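Search the list archive
Search this list only
Advanced search

[Otwood Beaders] Re: Where do you all keep the bracelets you wear?
February, 7.42 pm
by Lilibeth Malabanan

Dear Natsumi, and dear everyone,

I have been meaning to answer this since breakfast and have only now sat down with a cup of tea, so forgive me if others have got in first and I am repeating them.

Natsumi Furukawa wrote:
> Hello all. I have finally admitted that my bracelets are out of hand.
> I had them on a mug tree, which was lovely until there were too many
> and they started sliding off behind the toaster. Then I tried a zip bag,
> and everything came out in one big knot with a hair bobble in the
> middle of it. I don't want to buy one of those velvet stands, as we
> have no room for it and the cat would have it over in a minute.
> What do you do with the ones you wear most weeks? I don't mean
> stock for the stall, just your own.
> Also, has anyone restrung on the Farkine elastic yet? I have two
> that have gone slack and I'm nervous of starting.

Oh, the mug tree! I had mine on one for years, and I still think it is the prettiest way if you only own a handful. I gave it up when we moved to Gastley, where the kitchen windowsill gets the sun all afternoon and one of my pink ones went a very sad colour.

What I do now is keep them in a shallow open box, the sort you might get sweets or biscuits in, with low sides. I know it sounds too simple to be worth writing in about, but the low sides are the whole point for me. With a deep box I only ever wore whatever was on top, and the poor things at the bottom didn't see daylight from one Christmas to the next. In a shallow one they lie flat in a single layer and I can see every one of them while I'm still looking for my other shoe. A white inside is a great help too, particularly for the darker ones, which simply vanish in a dark drawer.

I do turn it all out every so often, always on the bed and always with a plain cloth spread over first. I learned this from Apolinar Esquivel, who used to run the Agbayani bead evenings (some of you will remember the year the string broke on his big order and we were all on our hands and knees with torches until nearly ten). He would never let us work on a bare table. A bead that drops on cloth stays where it drops, more or less, and a bead that drops on a table is off under the radiator before you have finished saying the word. Any old sheet will do so long as it has no pattern. I once used a flowery one and spent half an evening trying to pick up a printed daisy.

While they are out I give each one a gentle stretch, look at the knot and roll it between my fingers to feel for any bead with a sharp edge. Anything that has gone slack goes to one side for mending and doesn't go back in the box, or I shall forget and wear it. The solid bands just get a wipe with a soft dry cloth. I don't sort by colour. Danilo Espiritu does, beautifully, and I admire it very much, but mine would be out of order by the next morning! 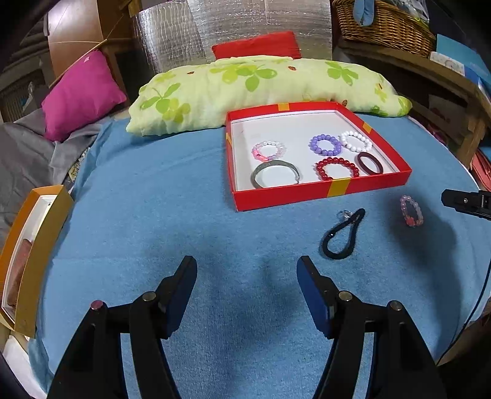
Red box on the blue cloth, beads and bands together, with a couple more still to go in.

You'll notice the plain bands share with the beaded ones. I did worry they would scratch, and I kept them apart for a long time in a sock, but I haven't had any trouble since putting them together. If you have anything really delicate, I would wrap that one in a bit of tissue and let the rest take their chances.

As to the Farkine elastic, yes, I have, on 2 so far. I like it. It is a little stiffer than what we were all using before, so pull it a few times before you thread it, and leave yourself a longer tail than you think you need. I do a surgeon's knot and then a dab of glue, and leave it overnight. Kwan-ho Yen bought a 600 bead tub before Christmas and has been stringing like mad, so he will know far more than me about how it holds up. Kwan-ho, are you reading?

I'm coming to the next evening in any case, Natsumi, so bring your slack ones along and we can do them side by side. I'll have the good scissors and a spare cloth. Could somebody remind me whether we are in the small room or the one with the piano?

With love to all,
Lilibeth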